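Hand-held gripper demos: gripper width signal lags the video, policy closes early on soft packs 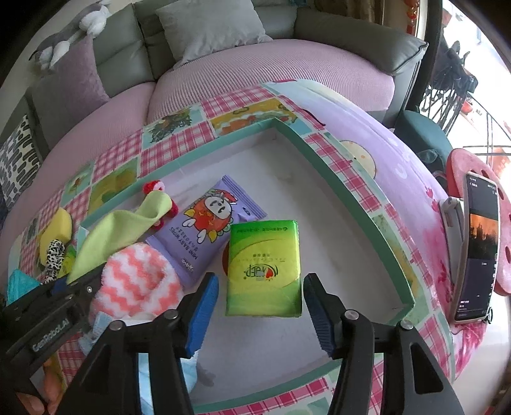 duvska_dan
Posted in Software > Imitation learning

Hello everybody, long-time reader, and I think this is only my second thread, so please be patient with me if I leave something out.

I have been collecting pick-and-place demos with a hand-held gripper for a good while now, mostly household things going in and out of a shallow tray: tissue packs, baby wipes, socks, cloths, little plush toys. I'm up to 809 episodes. The training side is a pretty ordinary diffusion policy, wrist view only, predicting relative end effector pose plus gripper width, and I have to say I was over the moon with how well it reaches. It goes to the right item nearly every time, even when the items overlap (wipes on top of a sock is one I was dreading, and it handles it nicely).

The trouble is the closing. On anything flat and soft, like a tissue pack lying on the floor of the tray, the policy starts closing while it is still a little too high. You get a lovely confident pinch of air, or it nips the top of the plastic and slides off. With the plush toys it gets away with it, because there's so much to grab.

I went back through the logs and found that my gripper width stream and my video don't agree. The width signal seems to run behind in some sessions and ahead in others, by as much as 4 frames. I'm resampling everything to the video timestamps with nearest neighbor. Could that alone be doing it? Or am I fooling myself and it's a depth problem?

My whole pipeline is a pile of Python scripts I call Ostent, and I'm happy to paste whichever part people want to look at.

marzipan_loop
Reply

Welcome to the second thread! Lovely clear write-up, by the way.

Yes, I believe the offset alone could do it. Closing is a short event. If the width signal is early against the picture, then the policy learns that "jaws still well above the pack" is the moment to start squeezing, and it will faithfully do what you taught it. Reaching is slow and smooth, so the same error hardly shows up there.

What I'd do first is stop trusting the timestamps and line up the streams from the content. Your jaws are in view the whole time, so track the two finger pads, compute the gap between them in pixels, and cross-correlate that with the logged width. You'll get a clean peak per episode as long as the person opened and closed at least once.

Florian Guillot
Reply

I'm going to disagree a little, in a friendly way. I've been down this road on the Skallitby dataset and spent most of December perfecting my sync, and it bought me very little. What fixed early closing for me was the height. From a wrist camera looking down at a flat pack with a glossy print on it, there is hardly anything telling the network whether it's at contact or a couple of fingers' width above. A sock has fluff and folds, and a plush toy has a shape. A flat pack is a picture of a pack from any height, only bigger or smaller.

So before you rewrite your loader, please plot predicted height against closing onset for flat items and for tall items separately. If it were sync only, I'd expect the error to follow the session and not the kind of item.

marzipan_loop
Reply

Florian, that is a good test and I'd run it too, but I don't agree with the conclusion. A fixed time error hurts flat items more anyway! On a tall toy, closing two centimeters high is still a grasp. On a tissue pack it's a miss. So you'd see the item effect in success rate either way. You have to look at the onset itself.

le_goff_fan22
Reply

Can I ask a beginner question in the middle of this? What planner or controller is running underneath? I use the Le Goff tracking controller at our lab, and it has a smoothing filter on the pose and none at all on the gripper command. The arm was always a bit late and the gripper was always right on time, and from the outside it looked exactly like a policy that closes early. I wasted weeks retraining before a friend suggested replaying a recorded demo straight through the controller with no network involved.

duvska_dan
Reply

Oh my goodness, not a beginner question at all. I also have a filter on the pose and nothing on the gripper. I'm a little embarrassed.

All right, I did three things since this morning, with a big pot of coffee:

I replayed 22 recorded demos open loop, as suggested. The arm trails the commanded pose and the gripper doesn't. So part of my problem is right there.

I tracked the pads the way marzipan_loop described. The blue stands out well so a plain color threshold was enough, although a teal cloth near the tray confused it until I masked the image down to the area where the jaws can be. The offset is constant within a session and changes between sessions, so it's something at startup.

And Florian, I made your plot. Onset is early on everything, flat or tall, but the spread is clearly wider on the flat packs. I think you may both be right, which is annoying for my to-do list.

Florian Guillot
Reply

I'll take the wider spread as my half of the victory, thank you. For that part, try giving it 2 observation frames spaced further apart, so it can see how quickly the pack is growing in view. Cheap to try and no new hardware.

marzipan_loop
Reply

Agreed on that one, with a caution: fix the session offset first, or you'll be feeding it spaced frames with the wrong widths attached. And when you resample, interpolate the width linearly and leave nearest neighbor for things like flags.

I would also delay the gripper command to match the arm lag at run time and leave the pose filter alone. I know some people will say to remove the filter.

le_goff_fan22
Reply

I'm one of those people, I took mine out and shortened the action chunk. Slightly shakier motion, but the timing is so much easier to reason about. Depends how stiff your arm is, I suppose.

duvska_dan
Reply

Mine rattles like a tea tray without the filter, so I'll go with the delay for now. The re-aligned set is training tonight with linear widths and the same seed, and the wider frame spacing goes in the run after that. I'll post both onset plots in this thread, and the alignment script too once I've taken the rude comments out of it.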